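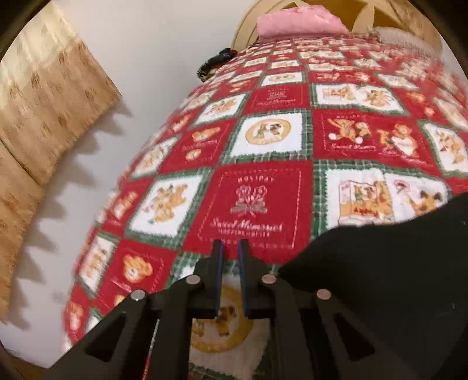

The spare room, bears in residence.

I am a person who owns a linen cupboard with labels on the shelves. I mention this so you understand how far I have fallen.

The bear blanket came with the house, more or less. We bought the place with some furniture thrown in, and among the things the sellers did not come back for was a zipped bag on top of the wardrobe. I assumed curtains. I left it up there for a whole winter on the grounds that curtains were a decision, and I had made enough of those over the boiler. When I finally got it down I was met by teddy bears. Bears in the white squares, bears in the red squares, a bear holding a heart-shaped sign, bears gathered round a book or possibly a card, looking as if they'd been asked to sign it for somebody leaving the office.

It says HOLIDAY across the middle, in capitals, in case you were using it for work. Under that it says Sweet Memories, and then it says Sweet Memories again in several other places. I have slept in hotels with less signage.

My plan was to get rid of it. I want that on record. I had been to Pelton that same month and come home with a perfectly tasteful oatmeal bedspread, which cost more than I will be writing down, and which was going to make the spare room look like the sort of spare room where people read short novels. I put it on the bed and stood in the doorway. It looked like a porridge. The headboard is pale wood, the spare pillow is a greyish beige, and with the oatmeal on top the whole bed more or less disappeared into itself. I found it depressing to walk past, and I walk past it 19 times a day because the airing cupboard is on the other side.

So the bears went on, just while I thought about it.

That was in February. In my defence, it is a very good blanket. It's the right weight, it covers the bed properly up to the headboard without any of that tugging from side to side, and it has been through my washing machine more often than anything else in the house and come out exactly as smug as it went in. The oatmeal, meanwhile, went through once and is now a different shape. I wrote to Pelton. They sent me a leaflet on caring for natural fibres.

I did try to meet the thing halfway. I read somewhere that if you have one loud item in a room you should "pull a colour from it" and repeat it elsewhere, so I had a good look for a colour I could live with. There's red, obviously, a great deal of it, and I wasn't going to encourage it. There's the green in the little plaid borders, which is nice, but I couldn't find anything to match. The bears are a golden brown, and I am not buying cushions to go with a bear. In the end I folded the pink thing up by the headboard, since it was on the landing and needed to be somewhere, and it doesn't go at all. I think I prefer it. Once you've got that many bears in a room, matching begins to look like you meant it.

Guests have views. My sister's lot slept under it at Easter and her youngest spent breakfast giving a full report on which bear was in charge. (The one with the face to itself, on the left. I'd had my money on the pair in the round gold badge, who look like management.) A friend who is quite high up in kitchens, and has never in her life owned anything with writing on it, stayed for 3 nights, said nothing at all, and on the last morning asked if I knew where it came from. I said the wardrobe. She said no, but where could you get one.

I've looked, for her sake. There's no label that I can find. The nearest I came was a reversible thing from Fletine with reindeer on it, and it was the wrong sort of red and the reindeer had no personality.

The airing cupboard, for anyone following the bigger project, is done. Sheets by bed size on the top two shelves, towels below, and everything that doesn't belong to a bed has gone into the ottoman. The oatmeal is in there too, folded so you can't see the shape. I've made a label for the bears' shelve space as well, as they'll have to come off when it gets hot, and I did stand there for a while with the pen wondering what to put. It says HOLIDAY.

Next job is the landing, where the carpet has started to lift by the bathroom door and I keep catching my slipper on it.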